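We use cookies to improve your visit. Accept | Manage settings

Week 4: Budgeting for a Robot Workstation
Notes by Gillespie Strachan, 21 November 2023

Last week we priced the arm itself, and I know several of you were rather pleased to have come in under 2000 pounds for the Bokside exercise. Lovely work! Now for the part of the quote that people skip over, which is everything the arm needs on the desk with it: trays, mats, sockets, leads, clamps, monitor arms and so on.
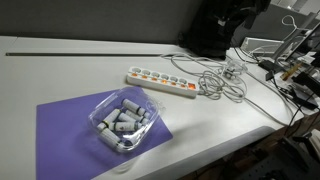
Fig. 2. Tubes in a clear tray on a purple mat, with the power strip and cabling behind.

When you plan a bench, please count your plugs before you count anything else. A six-socket strip fills up quickly once you've a controller, a screen and a camera or two, and buying a second one in March means another order form. Put cable ties and spare trays on their own line (I allow 104 pounds) and bring the Flarow total up to 2698.

For next time, swap budgets with a partner and pencil in your queries. Grigore Stoica has the blank sheets.

2 comments | Share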